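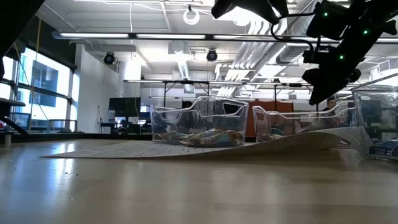
Comeck clear bins, set of two — review
Posted August 12, 2023

I have been putting off writing this one up, mostly from not wanting to get ahead of myself, but after a summer of leaning on these bins for our sorting build I think I owe the folks who asked a proper answer.

Our project (we call it Gestano, after Hipólito Domínguez's old street) is an arm that moves snack bags from one bin to another at the shared workshop. We had been using cardboard boxes, and oh, the trouble they gave us. The flaps sagged, the sides bowed, and I could never tell from my stool whether the gripper was over a bag or over nothing at all. With clear walls I can follow the whole reach from the side, and I can't tell you how much calmer that has made my evenings!

The handle openings are nicely rounded and easy on the fingers. The rim is stiff enough that a bump from the gripper leaves no mark, and we have had up to 20 bumps in a bad session. 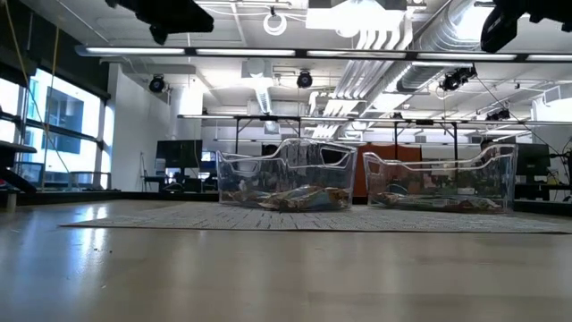
Both bins on the gray mat, bags lying low in the bottom.

Now for the grumbles. Clear plastic shines, and under our ceiling lights the glare along the walls confused the vision software until Cristóbal Vergara spent a long afternoon retuning it — bless him. They also slide on a bare tabletop, so do put something under them. A mat works well, as long as you keep it flat.

I tried the Feltel bins too and found them a bit too deep for our fingers to get to the bottom comfortably. For a home build with a small arm, I'd buy the Comeck set again, and I'd get a spare.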